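Holville Residents' Help Board
Homes, Buying and Selling

Can I sell with a shared driveway that isn't written down anywhere?

Posted 04/03/2021

We're trying to sell our end terrace in Holville (two bedrooms, one opinionated boiler). The drive runs between our house and next door's and both of us have always used it. Our buyers' solicitor now wants to know who owns it, who may drive on it and who pays when it falls to bits. Our deeds have a plan, drawn by somebody with a blunt pencil, on which the boundary line is thicker than the drive.

The agent is Voker, who listed the place as having "ample parking". When I asked whether they'd checked, they said it was ample when they visited.

The neighbours are perfectly pleasant and have said they'll sign anything, which their own solicitor will no doubt cure them of. We have bought 687 words of advice from ours so far, and I counted because of what they cost.

Do we need a proper agreement before we exchange, or is there some cheaper bit of paper? We were hoping to be out by August.

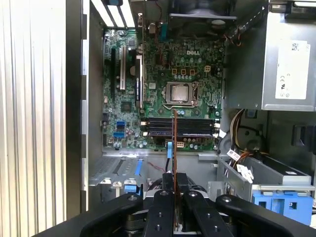
Answers (3)

Answer 1

Had the same thing when we sold on the Sokum estate. First job is to get the title register and plan for both houses, yours and next door's. People forget next door's. In our case our deeds said nothing whatever and theirs had a whole paragraph giving us a right of way, sitting there since the houses were built and enjoying itself.

If there is something in either title, your solicitor points at it and the other solicitor finds something else to worry about. If there's nothing, you have two usual routes.

One is a statutory declaration, where you swear that you've used the drive openly for however many years without asking anyone or being told off. Buyers often want that together with an indemnity policy. Ours cost 250 and the buyers grumbled and took it. Do NOT go round discussing it with the neighbours before you've asked about insurance, as some insurers won't cover you once you have. I realise from your post that this particular horse is already in the next county.

The other is a deed of easement, which is the proper job. Both owners sign, it says who can pass over what and who pays for repairs, and it gets registered. It takes longer, and if next door has a mortgage their lender may have to agree, so find that out this week and not the week you've booked the van. 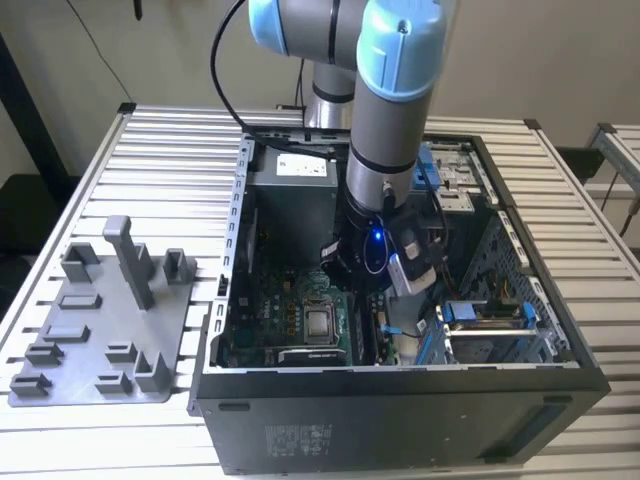
Mok: I'd go straight for the deed. We did the declaration and the policy, sale went through, lovely. Then the people who bought from us tried to sell and their buyers wouldn't have it, so they came back asking us to swear it all over again from a bungalow two counties away. A policy pays out if somebody loses money. It doesn't make next door move their caravan.

Also get the repairs bit in writing even if you all adore each other. Half each is normal. Half each "of what" is where the trouble starts, so say whether it means patching or the whole surface, and whether drains count.
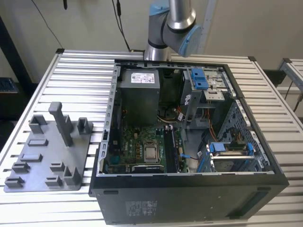
One more thing, tell your agent to take "ample parking" off the listing until it's sorted. If the buyers relied on it, you'll be the ones getting the letter, and Voker will be very sorry to hear about it.

Answer 3

just park on the road?? never understood driveways

Update from the person who asked

Thanks to the first two. Third, noted.

Got both titles. Ours is silent. Next door's mentions "the passageway", which may be the drive or may be the gap behind the shed where the bins live, and two solicitors are now being paid to have a view on it. Next door does have a mortgage. We've asked for a draft deed and for their lender's form, and the buyers are willing to wait for now. The listing has been changed. It says "parking". 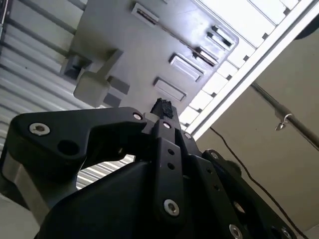

A gripper fitted together with silver screws.

Was this page useful? Yes / No
More in Homes, Buying and Selling: Whose fence is it? / Leasehold packs and why they cost so much / Selling with a loft room that isn't a bedroom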